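Setup and Upkeep of the Bin Picking Cell

Jayanthi Joseph and Manikandan Annamalai
Gowda Lab, final project report, August 8, 2024

1. Background

We took over the cell in February. The previous group had written the control software but left few notes on the hardware, so most of our first month went into getting the arm and the bin back to a known state. This report covers the mechanical setup and the routine we now follow. The grasp planner is described in the Juromberg report.

2. Fixing the bin

The planner assumes the bin does not move. Before we changed the mounting, the bin had shifted 6 mm over one session of 200 picks, and grasps close to the walls began to fail. We now hold it to the table with clamps and check them before each session. Blue tape on the tabletop gives us position marks, so the bin can go back to the same place after cleaning.

The metal walls are a known problem. The inner far wall throws back a lot of light, and a red block lying near it shows up a second time as a blurry patch on the metal. Our segmentation sometimes proposed a grasp on the reflection. We kept the toy blocks and the clear plastic bottle in the object set anyway — they are the hardest cases we have. 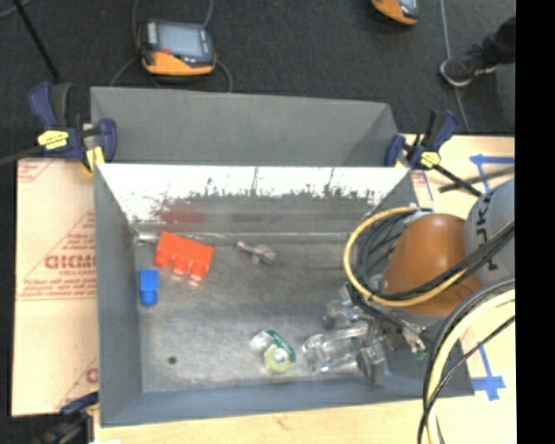 3. Cables and gripper

Cables running along the arm need enough slack for the wrist to turn. We move each joint slowly through its working range from the pendant and watch for pulling at the loops. One gripper cable had worn at the connector and was replaced with a Fendberg part.

Gripper checks are done every 100 picks:
Stop the program and move the arm clear of the bin.
Wipe the fingers.
Open and close the gripper fully, twice.
Tighten any loose finger screws.

4. Remaining work

After 300 picks with the new mounting we measured no shift in the bin. The wall reflections are not solved. Manikandan has asked Firnico for a quote on a matte liner.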